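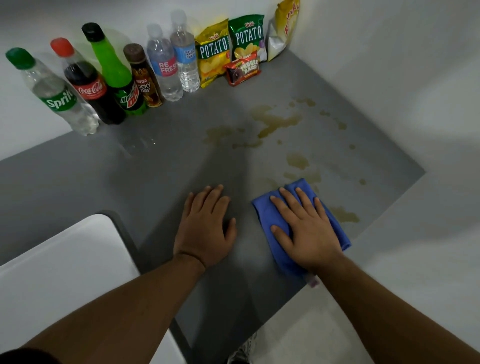 6. Mai 2020, Werkstattbuch Grammatik, Eintrag Wulan

Thema der Woche: der Konjunktiv I, oder das, was die Lernenden davon übrig lassen.

Ausgangslage: In der B2-Gruppe haben wir im April die indirekte Rede eingeführt, mit dem Hidayat-Heft, Kapitel 5. Das Kapitel behauptet, die Sache sei in einer Doppelstunde erledigt. Das Kapitel hat offenbar noch nie eine Doppelstunde gehalten.

Material: 35 Kurztexte, je ein Interview, umzuschreiben in einen Zeitungsbericht. Thema der Interviews ist fast immer die erfundene Stadt Sultholm, deren Bürgermeister sehr viel sagt und wenig meint. Dimas hat die Texte geschrieben und ist stolz auf ihn.

Beobachtungen beim Korrigieren:

»Er sagte, er habe keine Zeit« klappt. »Sie sagten, sie haben keine Zeit« klappt für die Lernenden auch, für uns leider nicht. Dass man bei Formgleichheit auf »hätten« ausweicht, steht im Heft in einer Fußnote. Fußnoten liest in der Gruppe genau eine Person, und die heißt Sulastri und unterrichtet dort.

»Würde« ist der Generalschlüssel. Ikhsan hat einen Text bekommen, in dem der Bürgermeister sagen würde, dass er kommen würde, wenn man ihn einladen würde. Sprachlich schauderhaft, als Porträt treffend. Halber Punkt Abzug.

Zeitenfolge: Wer vom Englischen kommt, schiebt im Nebensatz alles eine Stufe zurück. Aus »Ich bin müde« wird »er sei müde gewesen«, und der arme Mann ist plötzlich ausgeschlafen. Erklärung an der Tafel mit Zeitstrahl. Zeitstrahl verstanden, Fehler geblieben.

Streitfall: Dimas will »Er sagt, er hat keine Zeit« als richtig gelten lassen. Ich auch, mündlich. Yanti will es im Bericht anstreichen, aber ohne Abzug, also eine Art missbilligendes Räuspern mit Rotstift. Vorläufig machen wir es so.

Versuch für die nächste Runde: erst nur Singular, dritte Person, sei/habe/könne/müsse/wolle. Mehrzahl frühestens, wenn das sitzt. Texte auf höchstens 600 Zeichen kürzen, der Bürgermeister wird es überleben. Dazu 20 Sätze zum Umformen, bei denen die Ersatzform wirklich nötig ist. Die alten Sätze ließen sich bis auf zwei auch ohne lösen, was mir erst beim dritten Durchgang aufgefallen ist.

Offen: Redewiedergabe mit »laut« und »zufolge«. Ikhsan fragt, ob danach der Konjunktiv stehen darf. Lieber nicht, doppelt gemoppelt. Beispiele aus der Presse sammeln, bevor ich das vor der Gruppe behaupte.

Sulastri hat noch mein Hidayat-Heft. Sie sagt, sie bringe es mit.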